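Demonstration collection (robot learning)

From the Garnilmont reference pages on applied automation

Demonstration collection is the gathering of recorded task examples from which a learning system is later trained to control a robot. Each example, usually called an episode, pairs what the robot's cameras and joint sensors report with the commands issued by a human operator at the same moments. The term covers the recording itself and the work that surrounds it, including task design, resetting of objects, labeling and screening.

Contents
1 Terminology
2 Equipment
3 Procedure
4 Variation
5 Screening and storage
6 Example: the Skála set
7 Limitations
8 See also

Terminology

An episode is one attempt at one task, from a start signal to a stop signal. A session is a run of episodes recorded in one place without a change of equipment. A set is the full body of episodes released or used together. Some groups use "trajectory" for an episode, although the word is also used for the path of the arm alone.

The operator is the person who moves the arms, directly or through a control device. The person who returns objects to their starting places is called the resetter. On small projects both roles are held by one person.

Equipment

Arms used for household tasks commonly end in two-fingered grippers. Fingers with a soft or textured surface are preferred for tableware, where a hard finger tends to slip on a smooth rim. A wrist camera is fixed close to the gripper so that the fingertips and the object between them stay in view during a grasp.

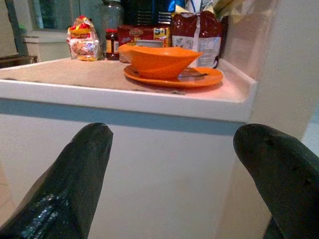

Wrist camera view of a kitchen counter, with an orange bowl and plate between the gripper and a row of groceries.

The wrist view gives fine detail near the fingers and moves with the arm. It loses sight of the rest of the room easily, and most systems add at least one view from higher up. All streams must share a clock. A lag between the camera record and the joint record teaches the system to act on stale information, and it is difficult to repair after recording.

Procedure

A session begins with a written task statement, such as "move the bowl to the other side of the counter." The statement fixes what counts as finished. The operator then brings the arms to a start pose, gives the start signal and carries out the task at an even pace. Long pauses are discouraged, as a system trained on them may learn to stop in the same places.

Two-armed tasks need a further rule on which arm leads. If operators choose freely, the set will hold two or more styles for the same layout, and simple training methods may average them into a motion that matches none. 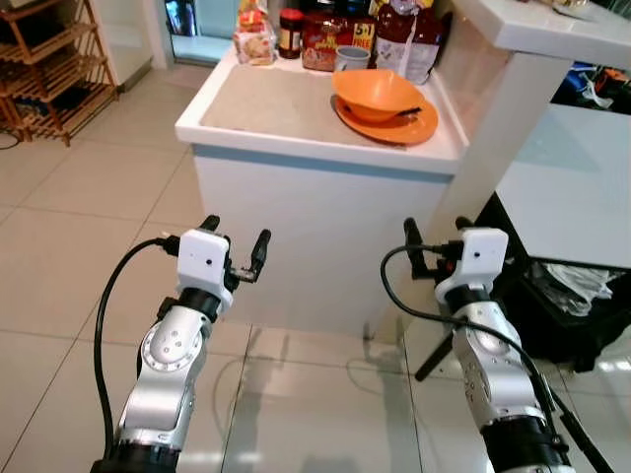 The rule is normally written into the task statement. A common form assigns each object to the arm on its side, with the second arm used for steadying. Exceptions are logged at the end of the episode in a free text field.

Failed attempts are handled in one of two ways. They may be deleted at once, or kept and marked. Marked failures are useful where the system must also learn to judge its own progress. Recoveries, in which the operator misses a grasp and then completes the task, are generally kept and counted as successes.

Variation

A set recorded with every object in one fixed place produces a system that works in that place only. Collectors therefore change object positions, lighting, backgrounds and starting poses between episodes. Objects that play no part in the task are often left in view, so that the system learns to ignore them.

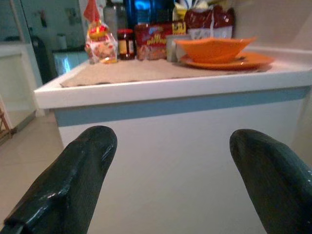 Changes may be drawn from a printed list or left to the resetter. Free choice is faster but narrower in practice, as people return to a small number of favored spots. Lists correct this at the cost of a longer reset.

Screening and storage

Screening removes episodes with dropped video, wrong labels or early stop signals. A first pass is automatic and checks length and missing data. A second pass is made by eye. Raw files are kept apart from screened files so that a later change in the rules can be applied to the whole record.

Example: the Skála set

The Skála set was recorded in Plivorville under Svetozár Beneš and deals with kitchen tasks. It holds 2,918 raw episodes, of which 1,214 passed screening. The task list has 70 entries. Sessions were capped at 100 episodes to limit operator fatigue. Labels were entered in Ultis, a log tool written for the project, and the screening rules were revised once, in July.

Limitations

Collection by hand is slow, and the result carries the habits of its operators. Force is poorly recorded on arms without touch sensing. Sets made with one type of gripper transfer unevenly to another, even where the tasks are the same.

See also

Imitation learning
Teleoperation
Episode labeling
Camera calibration

Page last revised February 5, 2024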